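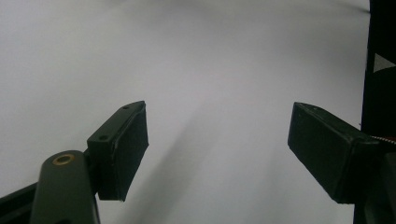 Brush storage, part two: the cup

Posted 10/01/2026

The drawer had to go. Brushes stored flat in a drawer roll into each other, and the powder ones pick up whatever the eye ones left behind. I moved them upright at the start of January and have been adjusting the setup since.

The container is a square ceramic cup, cream, rounded corners, from the Landard shop in Grarnville. I had a Caseo acrylic holder before it. The Caseo is lighter and moves when a brush is dropped in off center. The cup stays where it is put.

Handles go down, bristles up. A fluffy brush is top-heavy, so it leans, and in a square cup it leans into a corner and stays there. In a round one it slides along the wall every time a neighbor is taken out. 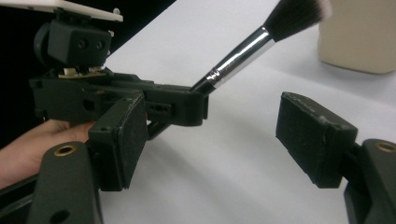 Makeup brush, black to white bristles, silver ferrule.

Check the ferrule before putting a brush away. If it turns on the handle, the glue has failed and the brush should be fixed first. Wipe the metal with a dry cloth — water gets under the crimp and loosens it further.

Washed brushes do not go in the cup. They dry flat, overnight, and go upright the next day. My limit is 5 brushes per cup. Past that the heads press together and the outer bristles take a bend.
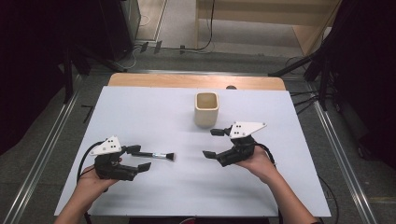
I work on a white board laid over the table, mainly so that shed hairs and powder show up against it. Dark bristles are easy to spot on white. Pale ones are not, and for those I still use the back of an old Policarpio tray — it is brown and scratched, but it works.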